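Repair should be boring again

27/01/2019

Sunday, kettle on, and I've got an hour before people arrive so this will be rough. Sorry in advance. I want to get it down while I'm still cross.

The toaster. It's a Titska, four slots, bought in June, and it stopped staying down. You push the lever, it comes back up. That's all that's wrong with it. Everything else fine. I rang the number in the booklet and was told, very politely, that it couldn't be mended but I could have 13 per cent off a new one. Thirteen. Not ten, not fifteen. Somebody had a meeting about that number.

So I asked what happens to the old one. Long pause. "You can dispose of it locally."

Dispose of it locally. I've been saying it under my breath all weekend.

My grandmother had an iron that was older than my mother. Cloth flex, weighed as much as a small dog. When it went wrong she took it to a shop on the corner, where a man put a pencil label on it, and on Thursday she went and got it back. No one thought of this as a lifestyle. No one wrote a blog post about the iron. It was an errand, same as the butcher. She moaned about the price, and the man moaned about the flex.

What we've got now is two things and neither is any good. One, the bin. Two, a sort of heroic hobby repair, where you watch three videos, buy a special screwdriver with a star on it, lose a Saturday and feel like you've climbed something. I've done it. I mended a lamp from Hinach and told everyone I met for a fortnight. Insufferable. But that's my point, a mended lamp shouldn't be a story. It should be so dull you forget it happened.

And I do think we lost the dull version on purpose. Or somebody did. Look underneath anything you own. Where there used to be four screws there's a smooth bit of plastic, glued. Very handsome. You can't get in without breaking it and once you've broken it the guarantee's gone, and the guarantee was only a year anyway.

Friends say it's just cheaper to make things that way. Well yes. It's cheaper to build a house with no stairs. Cheaper for who? The firm saves a few pence on screws and I pay for a toaster, then another toaster, then my council pays to take both of them away, and I pay the council. I'd rather pay for the screws.

They also say people don't want mended things. I don't belive that. People want things that work. Ask anyone who's had shoes resoled, they'll lift a foot up and show you in the middle of a pub. There's a coat repairer in our market, under the sign that still says Morelli from when it was a café, and the queue goes past the fish on a Saturday. People holding coats. Freezing, obviously, because they're holding their coats.

What they don't want is to be made to feel daft for asking. That pause on the phone. The little laugh in the shop, "oh it's not worth it, love." I've had that over a kettle, a radio, a perfectly good hoover. Not worth it to whom, again. I wasn't asking whether it was worth it. I was asking how much.

Which brings me to fasteners. Bear with me. I mean screws, bolts, anything you can undo with a tool out of the kitchen drawer. I've become a bore about them. A screw you can see is a kind of manners, I think. Somebody allowed for the day it would go wrong and left you a way in. 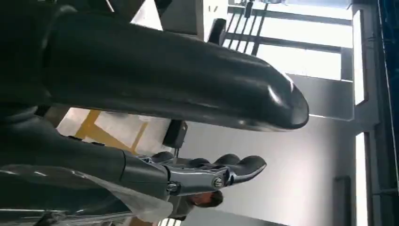

Metal plates, fasteners left on show.

Compare your phone. Compare my toaster, which I've now had upside down on a tea towel twice, crumbs everywhere, hunting for a way in. There is one screw. It's under a sticker. The sticker says do not remove.

I'm not against new things, before the emails start. I like my washing machine very much. I don't want the cloth flex back, that iron gave my grandmother a shock at least once a winter and she thought this was normal. New things are often safer and quieter and use less of everything. Fine. Lovely. Make them new and make them open. I can't see why I have to choose.

Nor do I think everybody should learn to solder. This is where I part company with a lot of the repair lot, who are good people, and who lent me the star screwdriver. Their answer is always skills. Teach the children! Teach the grown-ups! A class in every library! And fair enough, I'd go. But I can't cut hair either, and I'm not walking round with it down to my knees. I pay a person. The trouble is the person's gone, the shop on the corner is a vape place, and the one before that was a phone case place, and you cannot live on mending toasters when a new one is cheaper than an hour of your time.

So that's the bit that needs fixing, the money. Some dull suggestions, quickly.

Take the tax off repairs. All of it. If I buy new I pay it, if I mend I don't. A child could run it.

Make firms sell the parts, for ten years, to anybody, at a price that isn't a joke. I looked up the catch for my lever. The only place selling one was a site called Rernance, which had 1,771 parts listed for toasters and precisely mine out of stock. Expected back: blank.

Print on the box how long it's meant to last. Just the number. We do it for yoghurt.

And put mending in the shop that sold it. Same counter. You take it back, they take it in, pencil label, Thursday. If they had to see every broken one come back through the door they'd have the screws in by the spring, I promise you.

I can hear the objection that all this puts prices up. It would, a bit. I've thought about it, because I've been properly skint and a cheap kettle was the only kettle going. I don't want to be someone with a nice kitchen telling people to buy less. But I remember what skint was like and it was mostly buying things twice. The cheap boots, the cheap iron, the pan with the handle that came off. Being able to get the first one mended for a few quid would have done me more good than any sale ever did. It's the poor who are being had here, more then anyone, and they're being had in instalments.

Anyway. Someone on our street put a note up, asking if there was interest in sharing a proper repairer, a paid one, one day a fortnight in the back of the church hall. 200 houses on the estate. I've put my name down. I've put the toaster down as well, under "items", and next to it I wrote the lever, it's only the lever.

Doorbell. More on the tax thing another week, I've got figures somewhere. We're having the toast done under the grill.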